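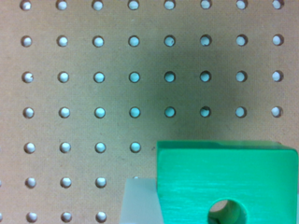 1/ Which hole is this?

A thread on one small result from our group in Brundbridge. The question sounds like a question for a child: a robot is above a pegboard, it must put a part at one certain hole, how does it know which hole it is looking at?

2/ I work on camera guidance at short distance. The camera is small and sits on the wrist, so it sees what the fingers see. From there a pegboard is the same hole again and again, left, right, up and down.

3/ If your position is wrong by half a millimeter, you see it at once, the hole is not where it should be. If your position is wrong by exactly one hole spacing, the view looks perfect. The matching score is excellent and the robot is at the neighbor.

4/ People who work with printed patterns or with woven cloth know this problem very well. The textbook name is aliasing. In our lab we say "the robot is happily wrong", which is not a technical term, but it describes the log file.

5/ The usual answers are known. You can glue a marker on the board. You can trust the arm and its joint sensors. You can move up until the camera sees the border of the board, then come down and count. We have used all three.

6/ Markers are good and I have nothing against them. But the boards in the project come from a workshop partner, Fröhlich, and they hang in use, and they are exchanged. A marker must be glued and measured each time, by a person who has other work.

7/ Trusting the arm is fine as long as the board stays where it was. A board that hangs on two hooks does not stay where it was. After some hours of pushing parts against it, ours had moved by more than a full hole spacing. I did not believe this and measured it again. It was correct.

8/ Going up to find the border works, but it takes time for each placement, and on the way down you can still lose the count when the board is not parallel to the camera. Slightly tilted rows are the normal case with us. I have never seen them straight in a wrist view.

9/ So we asked: is the board really periodic? The drawing is periodic. The material is not. Hardboard is made of fibers, and when it is punched, some fibers stay. Look long enough at the rims and you find a nick, a bit of fiber in the opening, a dark fleck on the inner wall.

10/ Most holes have nothing special. This is important, because the first idea (recognize each hole by its face) fails on exactly these. A clean hole is a clean hole. Our first network gave them all a confident identity, and the identities were nonsense.

11/ The better idea came from Gerd Petersen, who had the desk beside me in June and was working on something different, fingerprints of paper. He said: do not ask the hole who it is. Ask the neighborhood. Where are the odd ones, and how far from each other?

12/ This is the whole method, more or less. For each hole in view we compute one number, how unusual is it. The clean ones get a low number and stay quiet. The unusual ones give a sparse pattern on the grid, like stars, and the pattern is compared with a map of the board.

13/ We call the method Brindia. There is no deep meaning behind the name, please do not search for one. The software around it, which does the calibration and stores the maps, is older and is called Celley.

14/ Steps, for those who want to build it:
- find the hole centers, fit a grid with tilt and perspective
- cut out a small patch for each hole, remove the tilt
- compare each patch with the median patch of the same view
- the difference is the "oddness"
- shift this over the map, hole by hole, and take the best shift

15/ The third step has one detail I want to underline. The median is taken inside the same view and in a small area only. At the beginning we used one median patch for the full board, and the result was that every hole in the shadow of the gripper was "unusual".
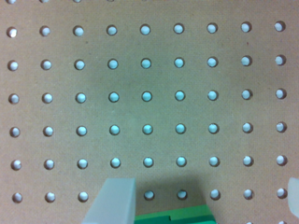

And the gripper always throws a shadow, it is between the lamps and the board all the time. The shadow has soft borders, the board becomes grayer in it, and the light color inside the holes becomes more teal. When the arm moves, the shadow moves also. A method that finds shadows interesting will find the robot's own hand, in every view, and be very sure of it.

16/ With the local median this is mostly gone. A hole in the shadow is compared with other holes in the shadow. At the soft border of the shadow it is still not perfect, and we lower the weight there. The border we find from the brightness of the board between the holes, without learning.

17/ Second detail: the fingers cover some of the holes. We know where the fingers are in the view, more or less, so we mask them and the part between them. A hole that is partly covered we do not use. We tried to use the half ones too and gained nothing from it.

18/ The same for holes cut by the border of the view. For the grid fit they are helpful, even a thin slice of a hole tells you where the row continues. For the oddness they are not, the missing half looks like a very big defect.

19/ The map: we drive the camera over the board once, with overlap, and take about 70 views. In this phase we do count from the border, slowly, with a person watching. After this the board can hang anywhere the arm can reach and we do not need the border again.

20/ Now the result. We made 300 placements with random starting errors, where the board was moved by hand between them. The plain grid matching, with the arm position as first guess, chose the wrong hole in 33 of them. With Brindia it was 3.

21/ I want to be careful with this comparison. The plain matching is a weak opponent when the board is moved by hand, one can say we made its life difficult. With a fixed board the two methods were equal, and then you should take the simple one.

22/ The wrong ones are more interesting to me than the right ones. Two of them were in the same corner of the board, where the punch was apparently new or the fibers were kind. Very clean holes, no pattern, nothing to hold on to. The method gave low confidence there, but our threshold was set too low to stop.

23/ The last wrong one was dust. A crumb was lying in a hole when we made the map, and later it had fallen out. So the map had a star which was no longer in the sky. We now make the pass two times, with compressed air between, and keep only what is in both.

24/ This leads to the question which a reviewer also asked: do the defects stay? Pins go in and out, rims wear. Yes, they change. A loose fiber is gone after some uses, a nick in the rim stays much longer. We did not study this over a long period and I will not pretend we have a number.

25/ What we do have is a slow update. After each successful placement (successful means the pin went in and the force curve was normal) the oddness values in view are mixed into the map with a small weight. So the map gets older together with the board.

26/ There is a danger in it. If the robot is wrong and believes it was right, it writes the wrong neighborhood into the map. A pin goes very nicely into the neighbor hole too, so the force curve cannot warn you. For this reason we update only when the second best shift is far behind the best one.

27/ On lighting: we used the normal room light with diffuse lamps. I tried a ring light on the camera, and on the board surface it was lovely, but the pale background behind the holes became so bright that the fine dark marks on the rims disappeared. Softer was better for us.

28/ On the color: we work in gray values. Gerd suggested to use color to separate fiber from shadow, since fiber is brown and the shadow inside of the hole is more blue-green. I think he is right. It is on the list, below the corner problem.

29/ Some asked me under an older post if a big pretrained feature network would solve it without all this. We tried one. It was good on the board surface (the speckles help) and it had almost the same errors on the clean corner. It also needed more time per view than our loop allows. A smaller one may do it.

30/ Also asked: why not metal boards. With painted metal the rims are much more equal, and I expect the method to be bad there. Scratches could take the role of the nicks, but scratches are long and cross several holes, so the patch idea must be changed. We have one metal board from Fröhlich and did not mount it yet.

31/ The code for the grid fit is clean enough to share and will come first. The code for the map update is not clean, please give me some weeks. If you have a punched board with a difficult history and you can take wrist camera views of it, I would like very much to have them - also the ugly ones, also with the fingers in the view.

32/ Small correction to post 5: for the variant with the border we counted from the upper left corner only, never from the nearest one. With the nearest corner it would be faster than what I have written. Thank you to the colleague who noticed.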